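Wooden worktop tips I no longer believe (and a few I do)

Every October my inbox fills up with advice on oiling wooden worktops before winter. Most of it is copied from somewhere else, and a fair bit of it sells oil.

Lemon juice and salt. Fine for the smell of onions. As a stain remover I rate it poorly. I tried it on a tea ring for 3 evenings running and ended up with a tea ring inside a paler patch.

Mayonnaise on white heat marks. Desmond Strickland swears by it and I have seen his table, which still has the marks. Plain oil does whatever the mayonnaise is doing, minus the egg.

Walnuts rubbed into scratches. Works on dark wood, for a while. On pale wood you get a brown scratch.

"Food safe" on the tin. Read the small print. Most finishes need weeks to cure before that claim means much, and the front of the tin rarely mentions it. The Hudard leaflet I was sent spends 38 words on safety and two pages on "glow".

Sanding. Start at 120 grit for real damage and go with the grain. Stop well before 1000, whatever the forums say. You are polishing by then, and the oil won't soak in properly.

Vinegar spray. Sabina Wijesinghe wrote in from Gastville to say she uses it daily. I wouldn't. It slowly dulls an oiled surface, and warm water with a drop of washing-up liquid cleans just as well. 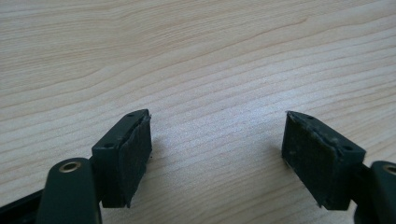 How often does a wooden worktop need oiling?

When water stops beading on it. For most kitchens that comes to two or three times a year, more often by the sink. Monthly oiling mainly leaves you with a sticky top.

One warning I do take seriously: oily rags can heat up and catch fire by themselves. Dry them flat outdoors or soak them in water before binning.

Coasters also work. They cost very little, so hardly anyone writes about them.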